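Visit report: Grumus weaving mill, Zamudio

The Grumus mill opens its production hall to visitors in October. Groups are kept small, and the tour follows the cloth in process order, starting at the yarn store and ending at the cutting room. I took the morning slot, which lasted a little over two hours.

The mill makes cotton and cotton-blend household cloth, mostly table linen and kitchen towels. Yarn arrives dyed, on cones. The store is kept humid, as dry cotton sheds more fiber and breaks more often on the loom. Readings are logged by hand on a sheet next to the door, although there is also a digital sensor on the wall. The two did not agree when we passed.

Warping comes next. Cones are loaded on a creel and the ends are drawn together onto a beam under even tension. For checked cloth the color order has to be set here, and an error of a single end will run the full length of the beam. The operator checks the order against a printed card before the machine starts, then again after the first few turns.

The weaving hall holds rapier looms of two generations. The older ones are louder and slower, but the mill keeps them for short orders because a pattern change takes less time. Ear protection is handed out at the door and is required. Talking is not possible inside, so the guide stops in the corridor before and after - a sensible arrangement, though it means questions pile up.

Checks are simpler than they look. The same color sequence is used in warp and weft, and where the two colors cross the eye reads a middle shade. The hard part is keeping the squares square. If the weft is beaten too tightly the blocks come out short, and the cloth shrinks unevenly in the first wash. The mill corrects for this at the take-up roller, and samples are measured before and after washing.
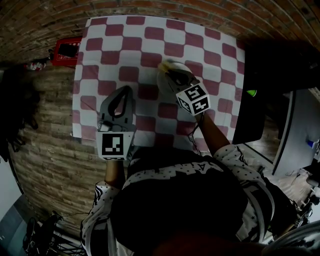

Finishing is done in a separate building across the yard. The line washes, dries and presses the cloth, then passes it over a lit inspection table. Faults are tagged at the selvedge with colored thread and cut out later. The planning software, called Sudari, records the position of each tag and proposes a cutting plan. On the day of the visit the screen was showing last month's orders, so I could not judge how well it works.

The Wavness line, a heavier cloth with a soft finish, was not running. Samples were available in the shop, along with seconds at a reduced price.

Practical notes: closed shoes are required, bags go in lockers, and the yard is uneven. The nearest bus stop is a 3-minute walk from the gate. Parking is limited and fills early.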